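MUS 214 Choral Conducting I
Handout 4: The upbeat, and other promises
Instructor: Teresa Coelho

Reading for this session: Kruger, chapter 2. Bring the Malinowski part-songs and a pencil. Pens will be confiscated, or at least frowned at.

1. The preparatory beat

Everything the choir needs is in the beat before the first note: tempo, dynamic, character, and when to breathe. If you give a limp upbeat and then a fierce downbeat, the sopranos will follow the first, the basses will follow the second, and the altos will come in correctly and resent you for the rest of term.

Breathe with your singers. A conductor who holds her breath gets a choir that does the same, and the opening chord arrives sounding strangled.

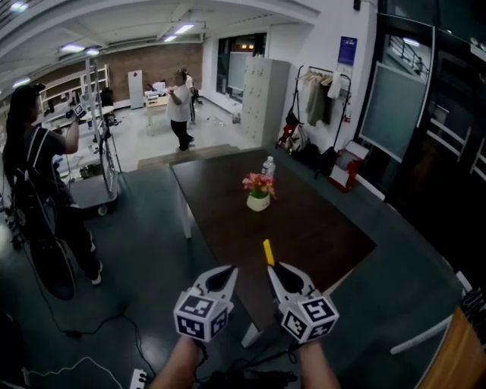
2. The left hand

Most beginners use it to mirror the right. This is harmless for a bar or two and tedious after that. Let it hang until you have something to say with it: a cue, a crescendo, a cutoff. In the Malinowski, the tenors need a cue at the second verse. They will tell you they don't. Give it anyway.

3. Cutoffs

Decide where the final consonant goes and tell people before the concert. A "t" placed by 40 singers according to private conviction sounds like hail on a car roof.

4. For next week

Prepare the first page of "Urmont" to conduct from memory. Jolanta Kalinowski will play piano and has agreed to follow exactly what you show her, including the mistakes.

Write 600 words on one rehearsal you have watched. Last year's longest came in at almost 2000 and spent most of them on the conductor's shoes.

Sign-up sheet for podium slots is on the door of the choir room. Swaps go through Zofia Śliwiński, by email.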